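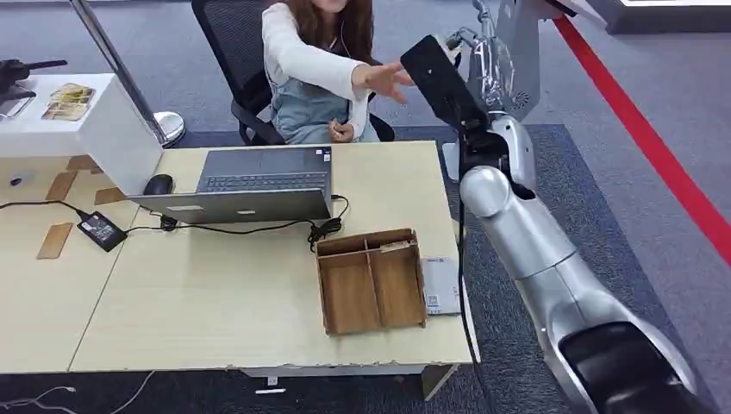 Chapter 7
Pool Decks: Drainage and Slope

A pool deck has to carry water away from both the pool and the house. Splash, rain and hose water all land on the same surface, and a deck laid dead level will hold them in shallow puddles. This chapter covers slope, drain placement and joints for poured concrete and pavers.

7.1 Terms

Fall is the drop in height over a given length of deck. The coping is the cap along the pool edge. A channel drain is a narrow trough set flush with the surface and covered by a grate.

7.2 Working example

The Camley deck is used throughout. It measures 144 square feet, with the pool on one side and a house wall on the other. Water cannot be sent toward the wall, so the deck falls away from it to a channel drain — the drain itself is sized in Section 7.4. The Ogola deck, at 196 square feet, is taken up in the exercises.

Before reading on, review the method for setting string lines in Chapter 6.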